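4.3 Setting the travel limits

The travel limits tell the Osari tube motor where to stop at the top and bottom of the opening. Limits set at the factory are for transport only and must be replaced before the door is handed over. Complete section 4.2 (guide rails and bottom bar) first.

CAUTION: Keep the opening clear while the limits are being set. The safety edge is not active in setting mode.

You will need the wired setting control, a 4 mm hex key and a tape measure. The remote handset cannot be used for this procedure.

1. Turn off the supply at the isolator and lock it.

2. Remove the end cover from the motor side of the barrel box. Keep the two short screws separate from the long one.

3. Plug the setting control into the gray socket on the Ljungberg control board. The socket is keyed and takes the plug one way only.

4. Restore the supply. The amber light on the board flashes slowly when setting mode is active.

5. Hold DOWN until the bottom bar is 60 mm above the floor, then release.

6. Tap DOWN in short steps until the rubber seal touches the floor along its full width. Do not drive the bar further. Slats stacked tightly against each other put a load on the barrel springs and will lift the locking links out of line.

7. Press and hold SET until the amber light stays on. The lower limit is stored.

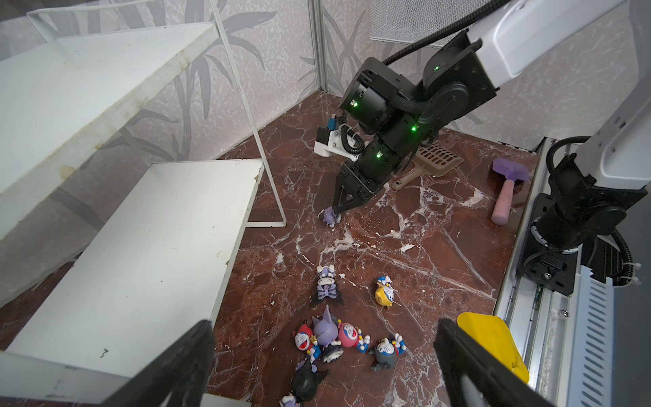

8. Hold UP until the bottom bar is just below the rail funnels. Stop there and check that both ends of the bar are level.

9. Tap UP until the top face of the bar is flush with the lintel. On the Villine perforated curtain, stop 13 mm lower so that the end locks stay inside the funnels.

10. Press and hold SET again. The amber light goes out when the upper limit is stored.

11. Turn off the supply, unplug the setting control and refit the end cover.

NOTE: If the amber light flashes quickly after step 7 or step 10, the limit was not stored. Go back to step 4 and repeat the whole sequence. A single limit cannot be stored alone.

4.3.1 Checking the limits

Run the shutter through three full cycles from the wall switch. The bar must stop at the same height each time. A drift of a few millimeters on the first cycle is normal with a new curtain.

The motor has a thermal cut-out. Repeated cycling during set-up can trip it, and the shutter will then not respond to any control. Leave it for almost 60 minutes before trying again. Do not bypass the cut-out.

Record the door number, curtain type and measured clear height on the handover sheet. For openings higher than 187 inches, also record the turns on the manual override, counted from fully closed to fully open.

4.3.2 Adjusting an existing shutter

Limits must be set again after any slat is replaced, after the barrel has been removed, or if the floor has been resurfaced. Valtemham curtains fitted with the older mechanical limit wheel follow a different procedure; see section 9.

Section checked by Helge Haugen, February.

Related items
Fitting the guide rails and bottom bar
Connecting the safety edge
Using the manual override
Fault code 105: motor does not respond
Yearly service checklist for roller shutters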